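House Rules for Hand-Held Grippers
How one demonstration lab in Liltdale wrote its operating standard

When the Liltdale lab opened its shared floor in April, the only written rule for hand-held grippers was a line on a sign-out sheet: return charged. The current document, known internally as the Deltano procedure after the project that paid for it, has 90 clauses. Most deal with small matters such as pad wear, cable routing and where an operator may stand while recording.

The reason for the detail is practical. A hand-held gripper has no emergency stop and no fenced cell. The operator supplies the motion, and the tool records it for later use in training a robot arm. Industrial robot standards say little about that arrangement, so a lab has to write its own rules or go without.

Stations and spacing

The procedure treats each operator as a moving work cell. Two people may record in the same room, but their reach zones may not overlap, and anyone not recording stays outside both. Spacing is measured from the shoulder – with the arm fully extended and the tool in hand – and not from the feet. An early draft used floor tape. It was dropped because operators turn and lean, and the tape recorded neither.

Shared rooms complicate this. Several people may be on their feet at once, some holding tools and some not, with tables and office chairs between them. Under the rules, a tool held at chest level is considered live, whether or not a recording is running. 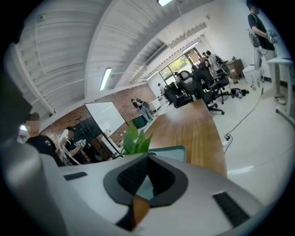 Cables and power

Power strips may rest on the floor only beside a table or desk. A cable crossing open floor must lie flat, and it is checked at the start of each shift. Bags go under a table or against a wall. Cables attached to a tool are gathered on the operator's side before the first take, with enough slack for a full reach.

Pads and calibration

Gripper pads are inspected every 286 cycles and replaced at 716, whatever their appearance. The Sakura pad set, used on most of the lab's tools, tends to lose grip at the tip before wear shows. Both pads are changed together. A mismatched pair shifts the closing point, and the error carries into every recording made afterward.

Calibration follows any pad change, drop or firmware update. The operator closes the tool on a reference block three times and logs the readings. If they disagree, the tool is tagged and set aside.

Records

Each session log lists the tool number, pad date, station and operator code. Bystanders' faces are blurred before footage leaves the building. The Lau archive, where finished sessions are stored, rejects any upload with a blank field. It returned 418 sessions in the first quarter of use, most of them for a missing pad date. The sign-out sheet now has a column for it.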